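Flondton Community Choir, minutes, 1 Nov 2025

Present: 51 members, our best turnout yet! Minutes of the last meeting approved.

Spring concert: everyone loved the Bognár folk set, so it stays in, and we open with it. Okero Hall is ours for two nights in February. Altos want an extra rehearsal (granted, gladly).

Money: the bake sale brought in $1000, a wonderful result. New folders to be ordered from Pultiletti.
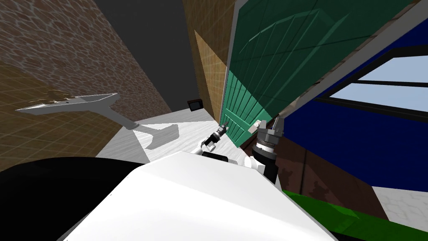 Do we need to memorize the whole program?
Only the three encore songs; folders are fine for the rest.

Meeting closed with a round in four parts.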